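Two seasons in the Tredura stand

I let my season ticket lapse this month. The renewal letter from Lutham came in February with the price on it, $758, and I put it in the drawer with the other mail and meant to get to it. The deadline was extended twice. Now it's August 2018, the first home game has been played, and I wasn't there.

I want to write down why while I still remember it properly, because people keep asking and I keep giving them different answers.

The money

It was $700 last year. Going up 58 dollars isn't a scandal and I could have paid it. What bothered me was that the letter spent a whole page on the new scoreboard and didn't mention that the early bus from Trurkia had been dropped. That bus was how most of our section got to the ground. Without it you drive, and parking on the hill side is a 40 minute wait to get out after the final whistle. Hường Mai timed it the first week and sent me a text from her car that just said "still here."

The manager

I liked Genivaldo Trindade as a player. He ran all day and he never complained to a referee that I saw. As a manager I have a harder time with him. He talks to the press about his squad as if they were boys who had let their father down. After the Tiêu game last season he left Hưng Thái out for three matches for missing a team breakfast, and he told the local paper all about it. Hưng Thái is 31 and has two kids. If a man is late for breakfast you fine him and get on with it.

The three matches went loss, draw, loss. We had no one who could take a corner. In the fourth he was back in the team, nothing was said, and we won by two. I was glad about the win but I drove home in a bad mood anyway.

I know the other side of it. Châu Hầu sits two rows down from where I used to sit, and he thinks discipline was the one thing the club was missing for ten years. He may be right. He has seen a lot more games than I have. We argued about it at halftime most weeks and I'll miss that more than I expected to.

I've had more time at home on game days, and I've mostly spent it at the table with the radio on.

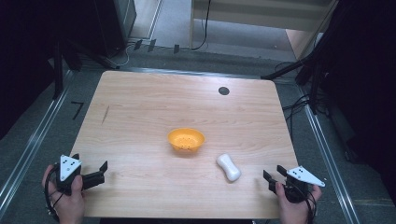

Radio instead of the stand

The local station carries every home game and most of the away ones. Thảo Đào does the commentary and she is good. She tells you the score often, she tells you which way each side is kicking, and she doesn't shout unless something has happened. I had never listened to a whole match on the radio before this summer.

You lose the shape of the game. I couldn't have told you whether we played with a back three on opening day or a back four, and when I asked Hường she said it changed after the break. You also lose the stretch before kickoff, when the players are warming up and you can see who is moving badly. On the radio an injury comes out of nowhere.

What I don't miss is the walk to the upper gate, or the line for coffee, or the man behind me who thinks every throw-in is ours.

The reserves

I did go to one game this month, the reserves, on the back field. Entry was free and there were maybe 200 people along the rail. The left back is a kid I hadn't heard of. He got beaten badly in the first ten minutes, twice by the same trick, and then he worked it out and didn't get beaten again. Their coach hardly spoke to him. At one point she held up a hand, palm down — settle — and he nodded.

They lost 1-0 on a penalty. I stayed until the end and talked to a couple of the parents in the parking lot, and I was home in time to eat dinner.

There's another reserve game in two weeks, and the first team has a half-season ticket that goes on sale after the fall break. If the bus comes back I'll look at it. Hường says she has heard it might, but she heard that in June too.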